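Re: [holub-kitchen] Mug tree or hooks under the shelf?
Last updated July 20, 2022
Print this page | E-mail this page
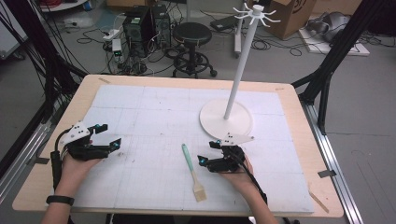

Laleo

> I still say the mug tree is the least useful object ever allowed
> near a counter. It holds a handful of mugs and takes up the space
> of a small dog. Hooks under the shelf cost next to nothing and you
> never knock them over with an elbow. As for the pastry brush, buy
> silicone, throw it in the dishwasher, and stop writing to the list
> about bristles.

I have read this three times and would like to reply to the mug tree part first, while I'm calm.

The white one in the picture has a round flat base, one tall thin pole, and all its hooks up top in a bunch, spread out like spokes. I prefer that to the kind with pegs all the way down the trunk, where the bottom mugs sit so low that you have to take off the upper ones to get at them. With the hooks up high the handles are where your hand already is. Yes, the weight is up high too. Load it evenly, one mug on this side and one on the other, and don't leave your biggest mug hanging out there by itself over the tile.

Hooks under the shelf are fine if you own the shelf. I rent. My lease has 17 pages and a good part of them concern holes. I also had the stick-on kind, in my last place on Skandar Street, and they let go one night in August with two mugs on them. I swept for a week.

Now the brush. Mine are all natural bristle, flat, with a metal ferrule, same general idea as the one lying there with the pale green handle. Silicone is great for barbecue sauce. Put it in egg wash and it picks up a little, thinks it over, and drops the lot in one corner of the pie. Bristle lays it on thin.

The complaint about shedding is fair. Before you use a new one, bend the bristles back and forth over the sink and pull whatever comes loose. Wash it by hand in warm water with a drop of soap, right away if there was egg on it. Press it in a towel, shape it flat with your fingers, and lay it down to dry. Don't stand it in a jar with the bristles up, or the water runs down into the ferrule and sits there. I lost a perfectly good Borner that way and the smell was educational.

And please don't hang it on the mug tree to dry. I know somebody is going to suggest it. I tried, and it dripped into a mug.

If anyone wants the leftover stick-on hooks, I have 21 of them in a bag, free to whoever dislikes their mugs.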